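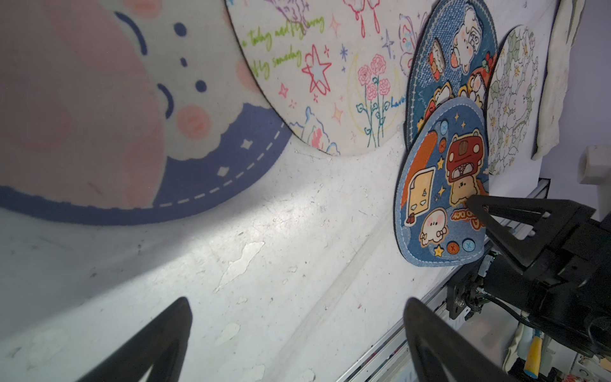
Workshop Tips From the Misenville Robotics Club: Picking Up Flat Things

Every club that gets an arm working wants it to do laundry. Ours was no different. I help out on the build side, and I said back in January that fabric would eat the whole term. It more or less has. If your students are set on it anyway, these may save you some evenings.

Start with round mats
Parisa Mahmoudi talked the group out of T-shirts and into small round rugs, which was the best decision of the project. A round piece has no corners to fold under and no sleeves. The printed ones with bears, stars and cartoon faces are fine for practice. I'd still keep a plain one in the box, as a busy print can make a sloppy grasp look better than it is.

Don't trust the first good grab
The students cheer when a finger lands on the edge of a rug. Pressing on a rug and holding a rug are different jobs. We write down a pick only when the piece is lifted clear and set back down without help. Do 20 in a row before you tell anyone's parents it works. Our first run of 20 was embarrassing, and Khurram Kazmi very sensibly kept the sheet.

Leave the old table alone
Somebody always wants to repaint. Our white top is scuffed and the paint is coming off in patches, and I have yet to see proof that a nicer one would help. What does help is brushing off the grit and loose flakes before each session. Use a dry brush, and skip the spray cleaner near the motor.

Mind the cables
Check them with the power off, and move the arm by hand through its full reach if your model allows it. Anything that pulls tight at the far end will pull tighter at speed. Tie it with some slack, then check again after 2 sessions.

Put the screwdriver away
I lose this argument every week. Tools end up in the corner by the rail, and sooner or later the arm will go there too. Agata Mazza's fix was a coffee can screwed to the wall. It works when people use it.

Be careful with big numbers
Ilango Thomas wants 1000 recorded picks by the end of term. Fine, but 1000 picks of the same mat in the same spot won't teach you much. Turn the piece, swap it, let two overlap. I'd take fewer and messier.

Folding is next on the list. I've asked to see the lifting sheet first.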